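Banana bread, attempt whatever

OK so quick one tonight because I have to be up at 5 and the kitchen still smells like burnt sugar. Window's open. It's freezing. Worth it.

I've been trying to get my grandmother's banana bread right since we moved to Narnier, and I've been lazy about writing any of it down, which is how I ended up making the same mistake twice in one month. So – notes. Mostly for me. You can read along.

First thing. The recipe card. It's in her handwriting, it has a grease spot right over the oven temperature, and it says "bake until done." Thanks Grandma. The other side has a phone number for a muffler shop. The amount of flour is given as "the blue cup." I don't have the blue cup. My aunt might have the blue cup. My aunt isn't answering texts about the blue cup anymore.

What I've been using is 200 grams of flour. Came out OK the first time, a bit wet in the middle. Second time I went up on the flour and it was a brick. Back to 200 and leaving it there.

Second thing. Altitude. I did not think this mattered. We're at a little over nothing in my old place and now we're up at 4000 feet and everything rises like crazy and then falls flat on its face. Cakes, muffins, the pancakes even. I cut the baking soda down to a half teaspoon and the last loaf only sank a little. You could call it a dip. A place to put the butter.

Third thing, pans. I had the old dark one from college and the outside was always done way before the inside. Bought a Redent one, the light-colored metal, on sale at the hardware store of all places. Much better. The edges stopped going black. I line it with parchment and leave the paper sticking up on the long sides so I can lift the whole loaf out, and yes I forgot to do that in November and had to dig it out with a spatula and eat it as crumbs. Good crumbs though.

Ripeness. OK this is where I get preachy. The bananas need to be ugly. Spotty isn't enough, I mean brown, soft, the kind you're embarassed to have out when people come over. The Jamden market near us puts theirs out so green they're almost a different vegtable and then they take a week and a half on the counter. I've tried the paper bag thing (works, slowly). I've tried the oven thing, where you bake them in the skins till they go black, and it works for softness but they don't taste as sweet to me. The freezer is the real answer. Let them get brown, peel them, freeze them in a bag, and thaw them in a bowl the night before. Keep the liquid!! I poured it down the sink for a year. That's all the flavor. Sigh.
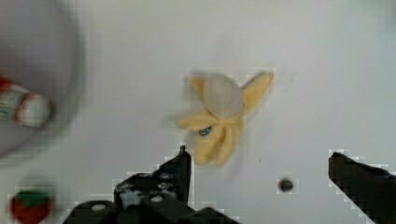 My neighbor downstairs thinks I should quit with the freezer altogether and just mash them the day they turn, because thawed ones make the loaf gummy, and she has been making hers for longer than I've been alive. Hers is very good. I will say that. She also puts in sour cream, and she won't tell me how much, only that it's more than I'd guess. I guessed half a cup. She laughed.

So now I have to try sour cream. Next weekend maybe, if work calms down.

Other stuff I tried, fast:

Walnuts, toasted – yes. Ten minutes in a dry pan and keep moving them. Untoasted, don't bother.

Chocolate chips – kids like it, I don't. Makes it a cake.

Brown sugar in place of white – yes, the dark kind, packed. This is the closest I've gotten to how hers tasted.

Cinnamon – she didn't use it. I used it. Felt guilty. Left it out the next time and missed it. Undecided.

Nutmeg – no.

Butter versus oil. Hers was oil, I'm pretty sure, because it stayed soft for days wrapped in foil on top of the fridge. Butter tastes better the first day and worse on day three. I do half and half and don't tell my mother.

Time: my oven runs hot so take this with a grain of salt, but 350 for an hour and then I start checking with a skewer every five minutes. Tent it with foil if the top gets dark. Tonight I didn't tent it, I was on the phone with Akande about the water bill, hence the smell. The inside's fine. I cut the top off and ate it over the sink.

Let it cool before slicing. I never do this. Do what I say.

Anyway I counted up the bananas in the freezer and there are 9, so that's three loaves, one of them with sour cream and one going to the bake table at school in December. If anybody has a guess on how big the blue cup was, leave a comment. It had a chip in the handle, if that helps.

Bed.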